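Keeping Bread and Pastries Fresh (Without Buying Another Gadget)

31 Aug 2025

I get more mail about stale bread than about anything else on this site, so I've finally pulled all my tips onto one page. Most of them cost nothing and a few I stole from my mother. 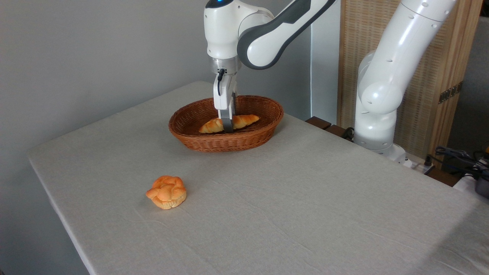

The first day

Leave it alone! If you bought it that morning and you'll eat it by dinner, croissants and rolls are happiest out on the counter with a clean cloth over them. Plastic makes a crisp crust go leathery in a couple of hours. And if you baked it yourself, let it cool all the way through before you cover it with anything - I ruined a whole batch of rolls last September being impatient.

Day two and three

Soft sandwich bread can go in a bag now, with the air squeezed out. A crusty loaf I stand cut side down on the board, and that's all I do. I used to own a big enamel bread bin and it was mostly a place for crumbs and one sad bagel, so out it went.

Please don't use the fridge. Bread goes stale faster in there, and it picks up the smell of last night's onions.

Freezing

My freezer is half bread at any given time. Slice the loaf first, then freeze it flat with a bit of parchment between the slices so you can pull out two without a chisel. Croissants go on a tray until they're hard, then into a bag together. Write the date on the bag (you think you'll remember, and you won't). I try to use pastries up within a month.

Bringing it back

For a croissant from the freezer I do 325°F for eight minutes or so, straight on the rack, no thawing. If the tips brown too fast, lay a loose piece of foil over the top. A day-old baguette gets a quick pass under the tap - yes, really, just the crust - and then ten minutes in a hot oven. Eat it right away, it won't survive a second round.

The microwave is only good for soft rolls, wrapped in a damp paper towel, fifteen seconds. Any longer and you've made a hockey puck.

Past saving

Stale croissants make the best bread pudding, better than any loaf. Tear them up, pour custard over, let them sit half an hour before baking. Plain bread gets blitzed into crumbs and kept in a jar in the freezer door. Anything with mold goes out, the whole thing, even if it's only one spot.

This site uses cookies to remember your preferences. Accept | Settings

More kitchen tips
Getting onion smell out of a cutting board
How I clean a wicker basket
Three ways to rescue hard brown sugar
Do you need to sift flour?

Contact | © 2025 Olby Kitchen Notes | Back to top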